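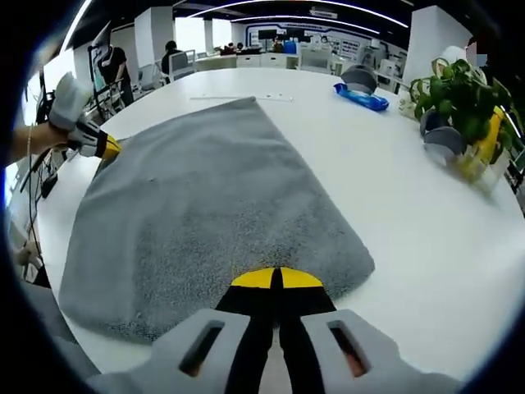

Notebook, Sunday, evidence room, Ellwood

Itville police sent over the door from the Stodlow raid: 11 bags of splinters and a lock that still works fine. Logged 272 pieces. My back logged each one too.

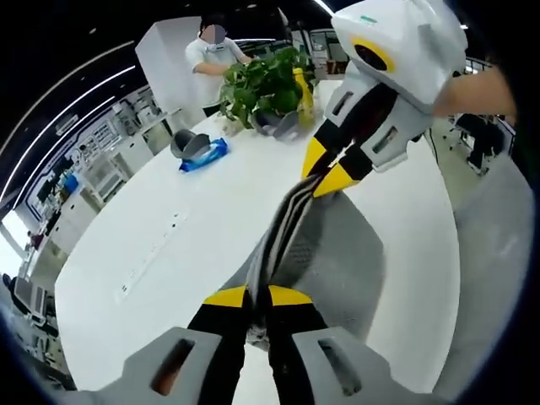
Photo: Khairul Hidayat

Ridwan wants the hinge side rebuilt first, to see which way the ram hit. I say the boot print is a fair clue. Seven pieces glued by lunch, two of them to my sleeve.

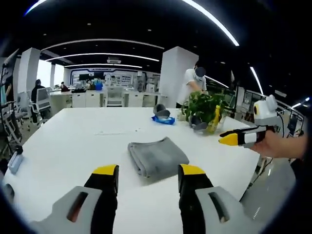
Ran out of glue at four. Ordered more, Grallell brand again, sadly.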